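fio sobre trabalhar de casa com o sol da tarde na cara, e sobre por que eu passei três meses estudando persiana como se fosse cair no concurso 🧵

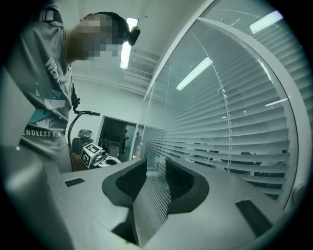 Chukwuemeka Ezeani: mas tu não podia simplesmente virar a mesa pro outro lado? eu virei a minha e acabou a dor de cabeça

Chukwuemeka, meu querido, virei! virei quatro vezes! aí o sol bate na tela em vez de bater em mim e eu fico lendo planilha no meu próprio reflexo. segue o fio que eu chego lá

2/ contexto: meu apartamento é de 1994, prédio de frente pro poente, sala comprida com um janelão no fundo. no anúncio estava escrito "sol da tarde, muito charmoso". charmoso é, entre maio e julho. em dezembro, às três e meia, dá pra derreter uma vela na escrivaninha (derreti uma vela na escrivaninha)

3/ primeira tentativa foi cortina de tecido. comprei um blackout bege da Galtau, aquele que todo mundo recomenda em grupo de decoração. escurece que é uma beleza. só que escurece TUDO, eu trabalhava de abajur aceso às duas da tarde parecendo que estava em plantão de hospital

4/ e tem o cheiro, gente. o blackout emborrachado quando esquenta solta um cheiro de boia de piscina. deixei ventilando na área de serviço uma semana e ficou com cheiro de boia de piscina e sabão em pó

5/ segunda tentativa: película no vidro. o moço veio numa quinta-feira, colocou em menos de uma hora, serviço limpinho, gostei. reduz bem o calor. mas ofuscamento, que era o meu problema, quase nada, porque o sol entra baixo e vem direto no olho. eu devia ter perguntado antes de pagar, eu sei

6/ aí eu entrei no mundo da persiana. vocês não têm noção de quanta gente na internet briga por causa de persiana. tem fórum! tem gente com foto de lâmina em cada hora do dia! li um tópico inteiro de madrugada em que dois senhores discutiam cordão contra bastão e no final um deles saiu do fórum

7/ o resumo do que eu aprendi, pra quem tem janela pro poente:

lâmina horizontal é boa pra sol alto. você inclina pra cima, a luz bate no teto e espalha. uma delícia de manhã

lâmina vertical é melhor pra sol baixo que vem de lado, porque você vai girando conforme ele anda

rolô de tela é o meio-termo, você ainda enxerga a rua

8/ esse negócio de jogar a luz no teto mudou minha vida, sério. meu teto era creme amarelado, pintei de branco fosco num domingo de chuva, e a sala parece outra com a persiana quase fechada. gastei 200 reais contando o rolo, a bandeja e a pizza

9/ a Ivone respondeu ali embaixo que persiana junta pó demais e que ela largou por causa da rinite. Ivone, junta mesmo. eu passo uma meia velha úmida, enfiada na mão, lâmina por lâmina, ouvindo podcast. demora até 9 minutos se eu não me distrair com a vizinha da frente regando as plantas dela (e as do andar de baixo, coitado)

10/ marcas, já que perguntaram na dm: pedi orçamento na Cesness e na Kustance. a Cesness mandou um pdf lindo e nunca mais respondeu. a Kustance atendeu bem, mediu direitinho, mas errou a cor, eu pedi areia e veio um cinza meio pombo. fiquei com o pombo. já me afeiçoei

11/ ah, e MEDE A JANELA EM TRÊS ALTURAS. em cima, no meio e embaixo. a minha é torta, como tudo nesse prédio. usa a menor medida se for instalar dentro do vão. a primeira que comprei pronta raspava na parede do lado direito e fazia um barulho de garfo no prato toda vez que eu abria

12/ pra mesa: deixa a tela perpendicular à janela, com a janela do lado. eu sou destra e prefiro a luz vindo da esquerda, senão a sombra da mão cai bem em cima do caderno. isso minha avó já sabia, ela costurava assim. demorei trinta e tantos anos e uma película caríssima pra chegar na minha avó

13/ aumentar o brilho do monitor ajuda menos do que parece, aliás. eu deixava no talo e saía do trabalho com o olho ardendo. agora fica na metade e mexo na persiana duas vezes por tarde, uma depois do almoço e outra lá pelas quatro, junto com o café

14/ o protocolo da minha reclamação da cor termina em 2223, decorei de tanto repetir no telefone. se alguém da Kustance estiver lendo: pode encerrar, o pombo fica

15/ próximo projeto é o quarto, que pega sol da manhã, e aí estou entre a rolô e uma de bambu da Âu que vi na casa da minha prima. quem tem de bambu me conta se entra muita luz pelas frestas, eu acordo com qualquer coisinha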